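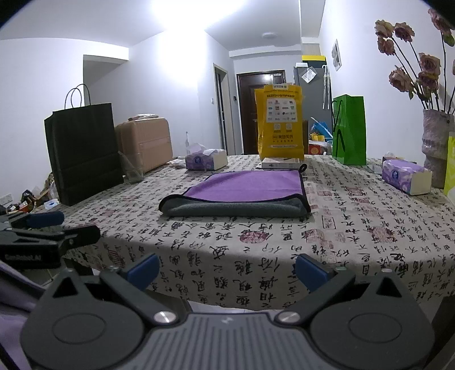
July 25, 2022. Binding trials for the small towels, continued from page 12. The question is still the same: why the edge binding becomes wavy after washing, when it lies perfectly flat as it leaves the sewing machine. My opinion until last week was that the towel cloth shrinks and the binding does not, so the binding has too much length and must go somewhere. Now I am less sure. If a towel has two colors, like the one with purple on top and dark gray under, the wave is easy to judge at the folded front edge, where the black trim runs between the two colors and the eye follows it like a line drawn with a ruler. On a plain white towel I had to lay a steel ruler beside it and even so Kaja and I did not agree. So from now on I judge everything on a folded edge, dark trim only.

Samples of the day. All from the Firkham cloth, cut on the same afternoon, washed at the normal program and dried flat on the rack by the window. I did not use the dryer, because the dryer is a different question and I want to keep it separate.

Series A: binding sewn with the old folder, tension as Tolera had left it. Series B: same folder, binding tension one step looser. Series C: binding tape washed and ironed before sewing.

Series A is wavy, as expected. The wave is stronger on the long sides than on the short sides. Series B is also wavy, a little worse than A. This was a surprise to me, since I had written in February that looser tension should help. I must correct this note. I think the explanation is simple: with less tension the machine feeds more tape into the same length of edge, and we sew the wave in ourselves. It is only hidden before washing by the stiffness of the tape.

Series C is the best. Two of the corners are slightly pulled in, so the towel looks a bit like a cushion when it is laid open, but the edges are straight. Abenezer asked if we can wash the tape before each production. For the order from Berhe, which is 1,153 pieces, it would be possible but very boring. For a regular article, no.

About the corners. Tolera makes the corner by stopping with the needle down, lifting the foot, and folding the tape over his thumb nail. It is fast and it looks good from the top side. From the under side one can see that the fold sometimes is not caught by the stitch. I opened three of them with the seam ripper and in one the tape was held only by a few stitches at the very end. I showed it to him and he was not offended. He proposes to make one stitch more before turning, and I will prepare corners in this way tomorrow.

About the loop. The loop is put under the binding at one corner and sewn together with it, so it depends on the same stitches as the corner fold. If the fold is weak the loop is weak too. Wondimu made pull tests on the hanging scale. The best loop held 77 newtons before the first stitch opened, and the worst opened so early that he did not have time to read the number. He has written "bad" in the table, and I left it. The difference between them is only how far the ends of the loop go inside the binding. I have marked the correct depth with tailor's chalk on the machine plate, but chalk goes away, so somebody should find a proper stop. Shagufta has a small brass angle in her drawer which could be good.

I also tried to move the loop away from the corner, to the middle of the short side. It is stronger there and the sewing is easier. But the towel hangs wide and takes more room on the hook, and when it is folded the loop comes exactly on the fold and makes a bump. Kaja says customers will not like it. I agree with her, the corner is better.

Thread: we still use the Skismont polyester for top and bobbin. Clisto sent a cone of their black, 2,000 meters, and it runs well, no breaks the whole day. Its color is a bit more brown than our tape if you hold it near the window. Under the lamp I see no difference. I did not yet wash anything sewn with it.

To do:
Repeat series C with the tape steamed only, not washed.
One series with tension one step tighter than A, short sides first.
Corners with the extra stitch, open them all afterwards.
Ask Shagufta for the brass angle.
Ask Firkham if the cloth was washed before they rolled it. I asked already by telephone and the answer was "normally yes", so please ask for it in writing.

The iron leaks again from the left side. I put a cloth under it.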